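Get the Sturnell newsletter – one tidy idea every month. Sign up | No thanks

Cords breed in drawers, I'm sure of it! Before you buy anything fancy, coil each one in a nice loose loop (tight bends are what kill them) and pop a bright tie around it, so you'll spot the colour at the bottom of a box. I paid 70 cents for mine – worth every bit. Then find a shallow cardboard box with hand-holes, which slides off a shelf so easily.

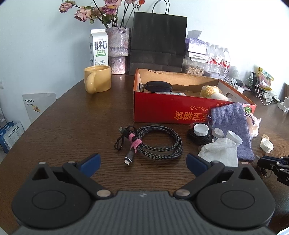

Reading time: 1 min

A zippered case can share the box, and so can a favourite plush.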